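Polat Opens Household Medicine Sorting and Packing Service in Walville

WALVILLE, May 2026. Polat, the home supply and storage company, today announced the opening of a sorting and packing service for household medicine and first aid supplies at its Walville office. The service is open to families, small workplaces and residential care providers in Walville and Linport.

Customers may bring in the contents of a medicine cabinet or first aid drawer. Staff check the date on each package, set aside anything past its date, and pack the remaining items in a cardboard box with a printed contents sheet. Bottles are laid in first, followed by boxed medicines with their leaflets still inside, and then wipes and dressings.

"People keep these things for years and lose track of them," said Sinan Karaca, head of customer services at Polat. "We want a household to be able to open one box and find what it needs."

The service follows a trial that began in December at the company's Nustthorpe branch, where 91 households took part. Polat expects to pack roughly 200 boxes in its first season at Walville. Participants at Nustthorpe asked for larger print on the contents sheet, and the sheet has been changed accordingly.

Sorting is carried out at a long table in the main office, and appointments are limited to 6 each day. Customers are asked to leave medicines in their original packages. Prescription items are accepted only from the person named on the label or from a caregiver.
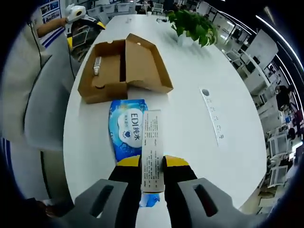 What happens to items that are past their date?
They are returned to the customer in a separate sealed bag, with a list of local pharmacies that accept old medicine.

Polat does not sell or supply medicine and does not give medical advice. Questions about dosage or treatment should be directed to a doctor or pharmacist.

The first 100 households to register will receive the service free of charge. Registration is open at the Walville front desk and at the Nustthorpe branch during business hours.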